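Interiors & Decorating > Color Talk
Thread: Is the "brown is back" thing real or are we being sold paint?

mudau_k
Posts: 2505
Every January it's the same story. Somebody declares a color of the year and by spring my sister-in-law wants to repaint. This time it's brown. Brown floors, brown tables, brown walls if you're brave. The consultant she hired in Flurthorpe says dark brown "grounds" a room and "calms the nervous system." I asked what that was based on and got a link to a Grondden brochure. Grondden sells brown paint.

Has anyone here lived with a lot of dark brown for more than a year? I don't mean a weekend with a sample card.

Trilok Ahuja
I have, four years, dark floor in the den and off-white walls. My nervous system is the same as before. It looks good at night with lamps on and kind of flat at noon. A big plain area of one dark color needs something pale next to it or your eye has nowhere to go.
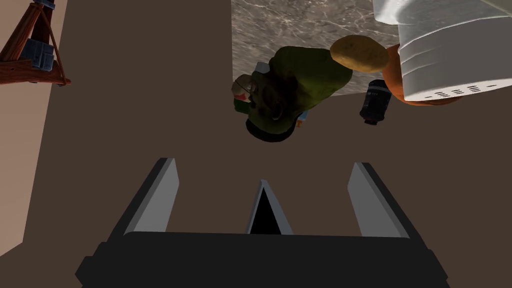

Dark brown against light beige.

plainsawn
Sorry but "your eye has nowhere to go" is the same sort of talk as "grounds a room." Where does it want to go? I grew up in a house with brown carpet, brown paneling and a brown couch and my eye did fine.

Trilok Ahuja
Fair. What I mean is I got tired of it until we painted the walls lighter. Maybe I'd have gotten used to it. Can't run it twice.

hollis_r
The rule I was always taught is that dark colors shrink a room. Isn't that settled?

mudau_k
Settled by who? I've read that rule in a hundred places and not one of them says how they checked. Our hallway went from cream to dark green and people said it looked bigger. They also knew we'd just painted it, so of course they were going to say something nice.

plainsawn
Same with the dust thing. "Dark floors show dust." Yes, and light floors show everything else.

hollis_r
No, I'll stick up for that one. I cleaned houses for a living and dark floors were more work. You'd finish the room, the sun would come around and there was lint everywhere. Mid browns were the easy ones. I've never seen that in a brochure, probably as there's nothing to sell you.

Trilok Ahuja
Agree on mid brown. Our table is a lighter one and I wipe it maybe half as often as anything dark in the house. I also think two browns together beat one, as long as they're far enough apart that it looks like you meant it. Light brown top, dark brown behind it, done.
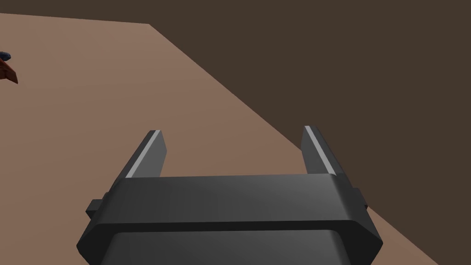 Vivek Mishra
Don't buy the two browns rule either. My wife and I paid a decorator who swore by it and it ended up looking like a box of chocolates. The bill was $2000, and for that we got 2 colors and a mood board. What fixed the room was changing the light bulbs.

mudau_k
What did you change them to?

Vivek Mishra
Warmer ones, the cheap kind from the grocery store. The brown had been going sort of gray under the old bulbs. I'm not claiming it's a law or anything, it worked in one room.

plainsawn
One room and no brochure – that's still the best evidence in this thread.

hollis_r
So is she painting or not?

mudau_k
She bought the sample pots. I told her to put a big patch on two walls and leave it till the end of the month. The consultant says samples "confuse the client." I bet they do.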